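Why Socks Like to Live in Boxes

A sock drawer gets messy fast. Socks are small and soft, and they slide under each other each time the drawer opens. A box with dividers helps. The dividers are thin walls that split the box into little rooms called compartments. One rolled or folded sock goes in each room.

Rolling is easy. Lay the sock flat and smooth it with your hand. Start at the toe and roll toward the cuff. The cuff is the stretchy part that goes around your leg. A fluffy sock makes a fat roll, so don't squeeze it too hard.
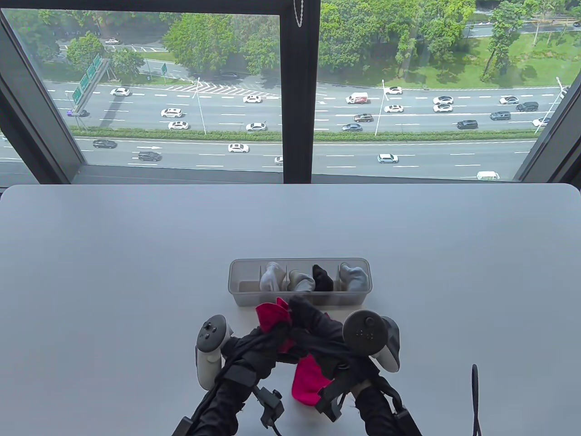
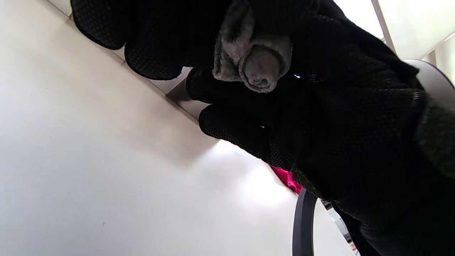

First picture: socks in a clear organizer box, with a pink one still out. Second picture: a soft gray cloth bunched up in a gloved hand.

If a roll pops open, fold the sock in half and stand it up in its space. You can sort by color, too. Put light socks at one end and dark socks at the other.

Try it at home: ask a grown-up for an egg carton or a shoe box. Strips of cardboard make good dividers for a shoe box.

Words by Uliana Lysenko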